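Table Manners: Our Robot Simulation Project in Pictures
By Kyung-hwa Yook
2021-01-02
7 comments | 3 shares

We made it through our first full season of the Peltley Robotics Club simulation project, and I have been dying to put some of it up where families and friends can see it! For anyone who hasn't been following along, the club spent the fall teaching a virtual robot arm to tidy up a virtual table. Everything happens on the computer. The students build the room, place the objects, write the code that moves the arm, and then run it over and over until it behaves (or until it's time to go home).

The project started back in August, when Ok-hee Han showed up to our planning night with a laptop and a simulated kitchen she had been playing with all summer. I had pictured us doing line-following cars again. Ten minutes with her demo and that plan was gone. We split into two teams, Noh and Usine, named after the folders on the club computer where each team saves its work, and the names stuck so well that there are now team cheers. The Noh cheer is mostly shouting.

Team Noh had the layout and the planning side. Their job was to set up the room and work out how the arm should travel over the table without sweeping everything onto the floor. Team Usine took the close-up work, meaning the last little bit of the reach, where the fingers have to line up with one object and leave the neighbors alone. The two halves of the code didn't talk to each other for a good long while, and the evening they finally did was the loudest we've had all year.

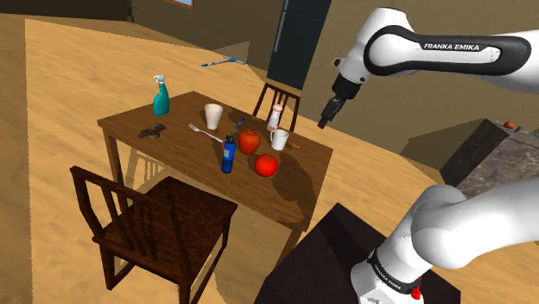

Team Noh put a lot of thought into which objects to use, and they argued for a messy table from the start. Their point was that anyone can write a program for one block in the middle of an empty surface, and real tables don't look like that. So the arm gets a fork lying flat, a teal spray bottle, a tumbler, a mug with a handle, and an apple right beside a very red tomato. The flat things are the hardest to plan for, and the fork has been on the team's to-do list for weeks. The apple and the tomato caused trouble of a different sort, because the first version of the sorting code went by color and kept mixing them up. They now compare shape and color together, and it's a whole lot better.

A quick word about numbers, for the parents who asked. The final test was a batch of 875 runs, each with its own random starting layout, left going overnight on the lab computer. The arm finished the job in 805 of them. The students had guessed much lower - I have the guesses on the whiteboard and I am not erasing them. Most of the failed runs came down to objects standing too close together, and both teams have ideas about that already. There is also one famous run where the arm reached out, stopped, and simply stayed there until morning. We watched the whole replay at triple speed and the kids still talk about it.

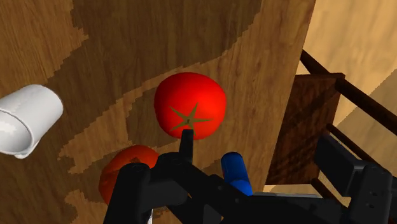 Reaching for round things is Team Usine's specialty, and they will happily tell you why it's tough. A round object gives the fingers very little to hold on to, and if one finger touches early the whole thing can roll away. Views from up high are what they study most when they're tuning the approach, and with the black fingers this close to the tomato you can see how little room there is to work with. The orange-red fruit is right there next to it, partly behind the left finger, so a sloppy approach angle would mean bumping one to get the other. They also added cups lying on their sides, like the white one at the left, after Ok-hee pointed out that nothing on her own kitchen table ever stays upright. Tipped cups changed everything about how the code picks a grasp, and the team rewrote that part from scratch in two meetings. I was so proud of them!

Next up is the winter showcase at the Westis library, where both teams will run the simulation live on the big screen and let visitors choose the layout. The younger kids are already planning the meanest table they can think of. If you'd like to come to a meeting before then, just drop in. New members don't need any coding experience, and we'll find you a seat next to somebody who remembers what it was like to start. Bring a snack, because we do run late.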